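We use cookies to make this site work. Accept all | Manage settings

# Trerkitz: a bedroom tidying set

Updated in March, by the Trerkitz maintainer

Hi! So this is the README for Trerkitz, my little collection of photos and notes about putting a bedroom back in order. There are 2,000 photos in it, mostly beds, racks, shelves and clothes that haven't made it to either one yet. I started it because every tidying collection I found was kitchens, kitchens, kitchens, and I wanted laundry!

## What's in the folders

- `allura/` has beds and bedding (sheets, mattress pads, blankets)
- `tan/` has open racks and anything on hangers
- `hondico/` has 50 photos I keep apart for checking labels, so please don't mix them in

Each photo gets one plain-text note with the same name. I write down the clothes first, then the furniture, then the small stuff on the shelves.

## Labeling notes

If a garment is all bunched up and I can't tell what it is, I just call it `garment`. Please do the same! Version 5 fixed a whole pile of my old guesses (so many "shirts" that were pillowcases). Hanging things go left to right, and a coat stays a coat even if it's half hidden behind a cardigan.

Lamps get their own tag, plus `on` if they're lit. Plants too, with the pot color if you can see it.
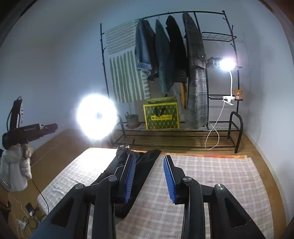
*Black garment on the plaid sheet, denim jacket and long cardigan on the rack, clip lamp on.*

## Known gaps

Hardly any closets with doors, and almost no shoes. Dark clothes on dark shelves are still a pain, and I'd love a second opinion on those notes. If you fix one, send me the text file by itself and I'll merge it.

Contact | © Trerkitz | Back to top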